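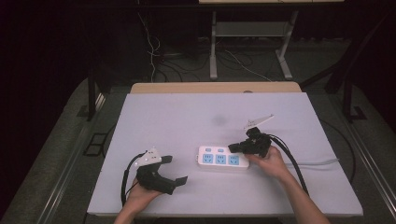 Power Strips on the Workbench: Placement, Cord Routing and Cleaning

Applies to portable strips used on a hobby bench, sewing table or desk. Strips mounted permanently to a wall or under a shelf follow the manufacturer's mounting sheet.

1. Clear the surface first

Lay the strip on something flat, dry and light in color. A white foam board over the tabletop works well for bench jobs: small screws and wire clippings show up against it, and the wood underneath does not get scratched. Foam board is for sorting and cleaning with the strip unplugged. It softens with heat and it burns, so take it away before the strip goes back into service.

Gray smudges on the board come off with a white vinyl eraser. Water lifts the paper facing.

2. Face the outlets toward the user

On a strip with the outlets along the front and the switches on top, set the long side toward the chair. Plugs then go in horizontally and the switches stay within reach. Turned the other way, the plugs end up behind the block and get pulled at an angle when something is disconnected in a hurry. Repeated side loading opens the contacts. An outlet that no longer holds a plug firmly should not be used, and a strip with one such outlet should be replaced.

3. Route the cord from the end

Where the cord leaves from the end of the housing, let it run straight for a short distance before the first bend. Sharp bends right at the strain relief are where most cords fail.

Send the cord off the side of the table closest to the wall outlet. Keep it out from under your wrist or forearm while working. A cord in that position gets dragged along with the hand and moves the whole strip.

Do not run it under a rug, through a doorway or under a table leg. Do not staple it.

4. Check what each switch controls

Switches and outlets do not always match in number. A strip can have two switches and three outlets, and the grouping is often unmarked. Test with a small lamp: plug it into each outlet in turn, operate one switch at a time, and write down the result. A label on the underside lasts longer than one on top, where fingers wear it off.

5. Add up the load

Read the rating on the underside of the strip and add the wattage of everything that may run at the same time. Worked case from our own bench:

Glue pot and small heat gun: 900 watts
Lamp and battery charger: 100 watts
Total: 1,000 watts

Compare the total with the rating. Leave a margin. Space heaters, kettles, irons and laser printers go directly into a wall outlet. Never plug one strip into another.

6. Cleaning

Unplug from the wall. Switching off is not enough.
Brush the slots with a dry, soft brush, holding the strip with the outlets facing down.
Wipe the housing with a cloth barely dampened with water and a drop of dish soap. Keep the cloth away from the slots and the gaps beside the switches.
Let it air for 2 hours before plugging in.

Pale plastic yellows with age and sunlight. Yellowing spread evenly over the housing is cosmetic. A brown patch next to a single outlet indicates heat, and the strip should be discarded.

7. Bundling and storage

Coil the cord in loose loops the width of a dinner plate and close it with a hook-and-loop tie. Do not wrap it around the housing. Uncoil the full length before use, even when only part of it is needed.

Stored strips go on a shelf with the outlets facing sideways so dust does not settle in the slots. We check ours every November when the bench lamps and chargers come back into daily use: cord, plug blades, switches, outlets, in that order.

Reader note

Kgomotso Zulu wrote to ask whether double-sided tape is suitable for keeping a strip from sliding. It holds, but it leaves residue and can cover the rating label. A thin rubber shelf liner cut slightly smaller than the strip does the same job and peels off clean.

Page updated Thu 12 March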